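Remote teaching of handle tasks in simulation

asulemana
Operators at Tovilmont recorded 600 demonstrations by remote control. We propose to retain 550 and discard those with hesitant approaches to the handle.

clarkex_lab
We would advise against this. Hesitation shows the policy how to recover.

asulemana
Corrections will be kept — long pauses will not.

nugroho
Please state the pause limit in the protocol. The close view at the handle bar, with the gripper near it, is where our operators slow down most.
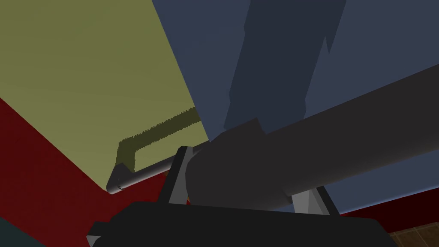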